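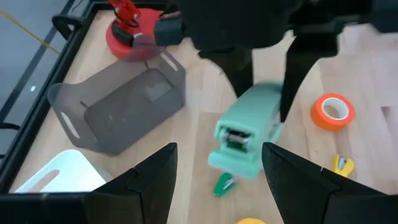 Ustyna Sirko looks after the two-arm cell at Korumcombe, a workbench station that handles small desk goods. The cell runs two arms facing each other over one table, each with a parallel gripper and a small wrist camera. She took over its maintenance in January from Kiprono Lukumay, who built the frame.

Most of her time goes to the fingers. "The drive is sealed and I leave it alone," she says. "What moves is the finger plates. They are screwed to a carrier, and the screws back out a little under side load. You get a tenth of a millimeter of play at the root and a lot more than that at the tip."

She checks the play every 40 hours of run time. The arm is parked with the fingers open, air and power to the gripper are locked out, and a dial gauge is set against the inner face of each tip. If the reading is over the limit, both fingers come off. "Both, even when one is fine. I want the same thread lock of the same age on each side." The screws are tightened in two passes and left overnight.

Asked what the cell is tested on after a service, she lists ordinary stationery. The stapler is the main test piece. It is heavy at one end, and its sides do not give the fingers two flat faces to close on. The mini stapler checks the low end of the grip range. A roll of tape goes in as well.

"Tape tells you about force," she says. "Pick it up across the outside and look at the core. If the roll goes oval, the current limit is set too high. Kiprono had it at 14 percent for the roll and I have kept that."

The second arm complicates things. Each arm was calibrated to its own base, and the offset between the bases was measured by hand when the frame was bolted down. Sirko no longer trusts that number. She has both arms touch the same pin at 7 points on the tabletop and solves for the offset again. The last run moved it by less than a millimeter in the plane of the table – more in height, which she puts down to the feet of the frame.

Cables are the other regular job. The wrist camera lead is tied at the last joint with a service loop, and the loop gets shorter each time someone reties it. Fault 573 in the cell log is a camera dropout at full wrist rotation. It has come up on the same arm three times, always with the loop pulled tight. She now marks the lead with paint where the tie should sit.

She would change one thing in the layout. "The tool stand is too close to the edge. I would move it in by a hand's width and teach the points again. Lihua Jiang has the drawing."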